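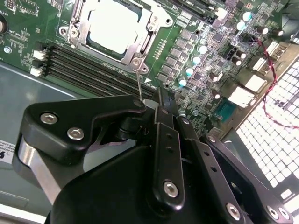

Figure 1. The board in its chassis, with the cover on the processor socket and the memory slots empty.

December
By the Workitz project group, Tevcombe Technical College

Bringing a Secondhand Server Back Into Use: Final Report

Our project started with a shelf. At the back of the computing room at Tevcombe there is a long metal shelf where old equipment goes when somebody has replaced it but can't quite bring themselves to throw it out, and when we were asked last semester to choose something practical for our hardware project, we all had the same idea at more or less the same moment. One of the things on that shelf was a server in a gray metal chassis, donated by an office in Brorkaldale that had moved everything it owned to a rented service. It had no processor in it and no memory, and the drives had been taken out before it came to us, as you would expect with office machines. What was left was the case, the power supply, the fans and a big green motherboard, and we liked the look of it very much!

We called the project Workitz, which was a typing mistake in our first proposal that everyone got fond of. The aim was to get the server running again as a shared file store for the design students, who at the moment pass their work around on memory sticks and lose a fair amount of it. We wanted to spend as little as we could, and we wanted to write things down well enough that next year's group could look after the machine without having to guess what we had done.

What we began with

The first week was nearly all looking and cleaning. We took the lid off, put it somewhere safe (it got leaned on anyway, and there is now a slight bend in one corner, sorry) and went over the inside with a soft brush and a can of air. Dust had packed itself between the fan blades and in the corners of the chassis, though the board itself was cleaner than we expected.

None of us had worked on a server board before. Most of us had built or at least opened a desktop computer, and a lot of it carries over, but everything is bigger and there is more of it. The metal frame around the processor socket surprised us the most. On a desktop we were used to a little lever and a plate. This frame has a hinged lever too, but there are several screws and latches to it as well, and we spent a good part of one afternoon just reading about which part lets go of which before we would let anybody touch it.

The pale cover over the socket stayed on all through the cleaning and the checking. We can't say strongly enough how glad we were that whoever packed the server up in Brorkaldale had left it there. The contacts underneath are very fine, and from what we have read they are easy to bend and miserable to straighten. We made a rule that the cover would come off only when the processor was out of its packet and the person fitting it was ready, wearing a wrist strap, with everybody else standing back from the table. It felt a bit like a ceremony, to be truthful, but we would do it the same way again.

Choosing the parts

The processor came from Zamudio, a small parts dealer that sells used components with a short guarantee. It cost us 26 dollars, which was far less than we had put in the budget, and we used part of what was left over for a fresh tube of thermal paste and a better brush. We picked a modest processor on purpose. A file store for one department spends most of its day waiting for somebody to ask it for something, and a faster chip would only have meant more heat and more fan noise in a room where people are trying to listen to a teacher.

Memory took us longer. Server memory looks so much like desktop memory that a couple of us were ready to pull some out of an old classroom computer and try it. We are glad we read the board manual first. It wants a particular type, and it also wants the modules put in the slots in a certain order. With a long bank of slots sitting there empty it is very tempting to start at one end and work along, but the manual has a table telling you which to fill first, and that order skips about in a way that makes no sense until you know how the slots are grouped. We settled on 32 GB in total, also used, also from Zamudio.

The power supply is rated at 760 watts, much more than our build needs. We talked about swapping it for something smaller and decided against it, partly for the cost and partly because the one it came with is made to slide into that chassis and nothing else we had would fit.

Fitting everything

We did the fitting over two afternoons. On the first one we put in the processor. We practiced the motions with the pen-and-paper version first, which means that one of us drew the frame from above and we all took turns saying out loud what we would undo and in what order. It sounds silly and it saved us an argument at the table. The processor went in, the frame closed over it, and we tightened the screws a little at a time, going from one to the one across from it so the pressure stayed even. Then came the paste and the heat sink. We used too much paste the first time, wiped it all off and started over.

On the second afternoon we fitted the memory. The clips at the ends of the slots were stiffer than any of us liked. You have to press hard enough that it feels wrong, and then the clip snaps over and you find out that you can breathe again. One module would not seat at all, and after a lot of pushing and worrying we noticed it was facing the wrong way. The notch in the module has to line up with the ridge in the slot, and we had all known that perfectly well an hour earlier.

Starting it up

The server did not start the first time. The fans ran at full speed, loud enough to bring in a teacher from down the hall, and nothing came up on the screen. We turned it off, unplugged it, and went back through our notes. The trouble was a front panel cable that we had pushed onto its connector one row of pins out of place. Once that was moved over, the machine started, counted up its memory and showed us the full 32 GB, and there was some cheering.

After that we put in a pair of drives, set them up as mirrors of each other and installed a free operating system meant for file storage. The first proper test was to copy 1,000 files of mixed sizes across from a classroom computer, then compare every copy with its original. All of them matched. We ran the same test again with one drive unplugged to see what would happen, and the server complained on its status page, as it should, and carried on.

What we would do differently

We would label the cables before unplugging anything. We took photographs of most of them and thought that would do, but a photograph taken from above doesn't show where a cable goes once it dives under another one.

We would read the manual all the way through at the start. We kept opening it at whatever page we needed that day, and so we found the slot order table only after we had already planned the memory around a different layout.

We would also ask earlier where the server was going to live. We had pictured it staying in the computing room, but the fans, even once they settle down, are too loud for that. It is now in the storage closet next door, with the door vent cleared and a long network cable run along the top of the wall. The closet gets warm in the afternoon, and next year's group should keep an eye on the temperatures when summer comes.

Left to do

The design students have been using the store for a short time now and have asked for a folder that only their teacher can open, which we have set up but not tested with more than one account. Backups still go to a single outside drive that has to be plugged in by hand. There are plenty of memory slots free if anyone wants to add more later, and the order to fill them in is written on a card taped to the inside of the lid. The socket cover is in a small labeled bag in the same closet, on the top shelf. Please keep it! If the processor is ever taken out, the cover needs to go straight back on.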